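首页 | 活动 | 场地 | 往期记录 | 联系我们

打印本页 | 邮件转发

Palacios 手工室八月碰头会记录

2024年8月31日，下午2点开始

这次又是我记，字丑但已经打出来了，大家凑合看。来的人比上回多，后排的椅子不够坐，有几位干脆靠着窗台听完的（下次早点来嘛！）。

先说上回剩下的事。Poment 那边的货架报价到了，比我们想的贵，大家翻了两遍还是舍不得，决定先不买，旧架子擦一擦接着用。Flanotlow 送的那批碎布还堆在门口，说好下周三之前分掉，想要的自己来挑，剩下的进抹布箱。

然后就是今天的重头戏，木桌面怎么用。这件事吵了好几个月了，我自己也憋了一肚子话。灰胶带贴出来的那块方区，当初的意思是正在做的东西放里面，工具和材料放外面。规矩很简单，可是一忙起来什么都往里推，线头、剪刀、半杯茶，我也推过，我承认。有人提议干脆把胶带撕了，马上有人说撕了更乱，浅色橡木纹的桌子那么好看，堆满了谁也看不见。最后表决，胶带留着，32票里只有11票想撕。

还说到那一大卷棕色麻绳。它个头大，放哪儿都占地方，可是捆东西、做挂件天天要用，收进柜子又嫌远。我的意见是就留在桌边上，别进方区就行，大家没怎么反对，就这么定了。蓝色小圆柱那一类小零件，用完归盒，别搁在胶带边上，一碰就滚。

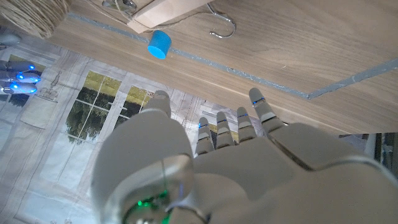
胶带我没意见，可是方区到底归谁收拾？每次我来都得先把别人的东西挪开才能开工，挪完了还有人怪我动了他的活儿。要我说，谁最后走谁清干净，没做完的写张条子压着，没条子的一律搬到架子上，别来找我吵。

这话一出，屋里安静了一下，接着好几个人一起说同意。于是加了一条：没做完的活儿要留条，写上名字和哪天回来接着做，最多占两天。两天够不够又争了一阵，做编织的觉得短，做纸盒的觉得长，先试着，十一月再看。

麻绳的事又被捡起来讲了几句，主要是剪完绳头别扔桌上。剪刀也说了，布剪刀不许剪麻绳，已经钝了一把，磨刀的钱从茶水费里出。

Ernix 的胶水样品到了一箱，味道有点冲，大家商量开着窗试，试完把感想写在墙上那张纸上。我试了一点点，粘木头还行，粘纸会皱，别人的结果还没收齐。

下面几件是要办的：

- 灰胶带有翘边的地方重新压平，压不住就换一段
- 架子擦干净，最下面一层空出来放没留条的东西
- 小零件盒贴标签，字写大一点
- 碎布分完，门口扫一遍

新一期编织课的时间没定下来，想周末上的和想晚上上的谁也没说服谁，留到下次。茶叶快没了，顺路的带一包来，别再买茉莉的了，柜子里还有好多。

打印本页 | 邮件转发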